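Chapter 7
When the Work Changes Shape

In this chapter you will meet:
a laundry that brought machines into its folding room
the difference between a job and a task
what people gain, lose and worry about when tasks are shared out again

Most of us, if we are asked what we do for a living, answer with a single word or two. I am a nurse, we say, or I drive a van. It is a handy way to talk, but it hides a good deal, and before we go any further with automation we had better look at what it hides. A job is really a bundle of tasks, tied together partly by good sense and partly by habit, and when a machine comes into a workplace it hardly ever takes the whole bundle. It takes one task, or half of one, and then everybody has to work out how to tie up the rest.

Let us begin at Stanero, a workwear laundry on the edge of a small market town, where 40 people wash, mend, fold and send out clothes for garages, kitchens and building firms. Folding used to be where new starters learned the trade. You stood beside somebody who had been there for years, you picked up her way of turning a trouser leg, and along the way you also picked up how to spot a weak seam, which customers were fussy, and when to ask for help. None of that was written in the job description - it simply came along with the folding.

When the firm decided to try automatic folding, under a plan it called Plollby, 12 members of staff were asked to help set it up. Several of them told us, over a good many cups of tea, that they had dreaded it. Some were glad to rest their wrists. Others missed the chat across the table, and one said she had never thought of herself as skilled until she was asked to explain, step by step, how she folded a pair of jeans. We shall come back to her remark more than once, as it touches on something that matters in nearly every workplace we visit in this book.

Jeans are a fair test for anyone, as you will know if you have ever tried to fold them in a hurry. The cloth is stiff in one place and slack in another, and the legs seldom lie where you would like them. A person sorts all this out with two hands and hardly a thought, and the work has to be divided with some care when there are two arms to share it.

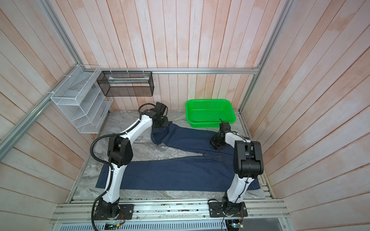 Before You Read On

Think of a job you know well, perhaps your own or that of someone at home. Write down every task in it, including the small ones that no manager would think to list. Put a mark beside any task that people learn from while they do it, and keep your list safe, for you will need it again when we reach the Forsberg warehouse in the second half of the chapter.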